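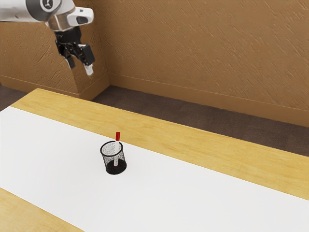
The regional airport at Montecinos will reopen its main runway to night flights in May, ending a closure that has forced evening passengers onto buses to Bilow, 70 kilometers away.

Airport director Gaspard Gautier told reporters on Saturday that the new edge lighting had passed its final inspection and that crews were finishing the last of the taxiway signs. The runway, 3565 meters long, has been limited to daylight use while the old cables were dug up and replaced.

The contractor, Pavatmont, had up to 200 workers on the site at the busiest point of the job. Most of the digging was done after the last afternoon departure so that daytime traffic could go on as normal. Part of the western apron stayed closed longer than planned when crews found an old drainage line that did not appear on the airport's maps.

Mesisik, the only airline with aircraft based at Montecinos, said it would bring back its two evening departures in the first week of night operations. A third, late on Fridays, is still under discussion with the airport. Cargo flights, which moved to Bilow during the work, are expected to return more slowly - the operators have contracts there that run through the summer.
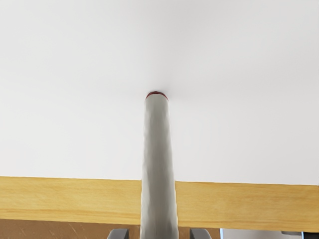
Kátia Camargo said the evening flights mattered less to her than the first one in the morning, which has been leaving late all winter while it waited for daylight. She has missed two connections that way, she said, and would like to see the old departure time back on the schedule before she books again.

Gautier said the morning timetable would go back to its earlier form on the same day night flights resume. Passengers who already hold tickets will be told of any change in departure time by the airline.

The airport has also added 400 parking spaces on the north side of the terminal. The bus to Bilow will keep running until the end of the month, with the last one leaving at 9:40 p.m. from the stop outside arrivals.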